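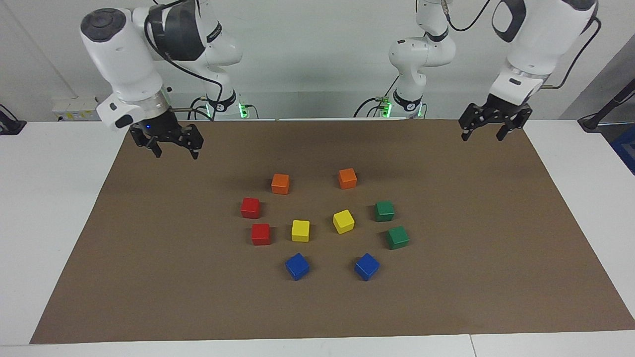

Two white robot arms, a brown mat and ten small wooden cubes

Juvo customs paperwork project: progress report to the Gyamfi Fund
19 August 2021

Hello all,

It's been a busy stretch since my last report in March, so get yourselves a cup of tea, this one runs on a bit. I've followed the headings you sent, more or less, though I've put the money near the end because the money makes more sense once you know what went wrong with the tariff codes.

Where we've got to

You'll remember the grant is there to help very small firms in Gurnstead and Wulesside who sell to customers in the EU and found themselves, at the start of January, filling in forms they'd never seen before. We're talking cheesemakers, a saddler, a woman who posts knitting wool to half of Germany, that sort of business. Most of them have no shipping department. They have a kitchen table and a printer.

We now have 449 firms signed up, which is well past where I thought we'd be by the summer. A good many found us through the parcel counter at Wulesside post office, where Dela Bonsu talked the manager into keeping a pile of our leaflets by the scales (she's been back to top it up more often than I can tell you!). The newsletter advert brought in hardly anyone and I wouldn't pay for it again.

What people ring us about

Rules of origin, over and over. I had assumed the commodity codes would be the sticking point, and they're no picnic, but once somebody has found the right code for their chutney they can use it again next week. Origin is different. People hear that there's a deal with no tariffs and quite reasonably think that means no tariffs on anything they send. Then they find out the goods have to count as made here, and that packing something in Gurnstead doesn't make it a Gurnstead product. One caller had been buying in plain cotton bags from abroad, printing his own labels for them and sending them on to Belgium, and his customers there were getting bills at the door. He was mortified. We went through it with him line by line, and he's now quoting his prices with the duty included, so at least nobody gets a nasty shock.

After origin it's VAT. The EU changed its rules for parcels to ordinary shoppers on the first of July, and the old exemption for low-value goods went at the same time. Our phone was dreadful for the fortnight either side. I'd written a two-page guide in June and had to rewrite the middle of it twice when I saw which bits people were getting stuck on. The version on the website now is the one to use. If you've got the June one printed out, please bin it.

Third on the list, and I hadn't planned for this at all, is food and anything with animal products in it. Health certificates have to be signed by a vet, and for a firm sending a few boxes at a time the cost of the signature can swallow the whole profit. We can't fix that. What we can do is explain it early, before somebody has taken a load of orders. Four of the cheese people have started talking about sharing one load a month, and I've promised to sit in on their next call.

The workshops

We've run 19 so far, all online until the end of June and a mixture since then. I'll be frank, the online ones got better attendance, probably down to people being able to listen while they packed orders. But the questions are much better in the room. You get someone pulling a crumpled commercial invoice out of a coat pocket and asking what on earth goes in box so-and-so, and then the whole table joins in.

Damir Kelmendi has been leading the ones on invoices and declarations. He did freight forwarding for years and can spot a bad goods description from across the room ("gift items" makes him wince). His worksheet, the one where you have to rewrite a set of hopeless descriptions into ones a customs officer could use, has been the most popular thing we've handed out. I'd like to put it online properly, with the answers on a separate page.

I'd hoped to have an evening session going as well. It hasn't happened. We tried one in Wulesside, 3 people came, and two of them were after the Spanish class down the corridor. I'll try again in the autumn with an earlier start.

The tariff code lookup

This is the part that's behind. We said we'd have a simple lookup page by the end of July, with plain words going in and likely codes coming out, and we haven't got it ready. The page itself works. The trouble is that the list of everyday words behind it was far too thin, so "candle" was fine and "tea light holder" sent you off to ceramics whatever yours was made of. Dela has been going back through our phone notes and adding the words that callers really use, and she's got the list up to 2000 entries. She's now checking them against the published tariff, slowly, and I don't want to hurry her. A wrong code is worse than no code. I'm asking you to let us move that deadline to the end of October.

Money

We're under on travel (no surprise there) and over on telephone. The July phone bill was silly, and I've moved us to a different package. I'd like your permission to shift what's left of the travel money into paying Damir for extra one-to-one appointments, as there's a waiting list and it's the thing people thank us for most. The full spreadsheet is attached, with the two lines I'm asking about marked in yellow.

Coming up

Full checks on goods coming the other way, into Britain, are still down to start in stages from the autumn, though the dates have moved once already and I'm not printing any leaflets until I'm sure of them. A fair few of our firms buy in supplies from Europe and haven't thought about this side of things yet, so I want two import workshops in the diary for each town before Christmas. Damir has drafted the first one and I'll send you his outline when I've read it.

Could you let me know about the October deadline and the travel money by the end of the month? A quick yes or no by email is fine, and I'll ring if anything needs talking through.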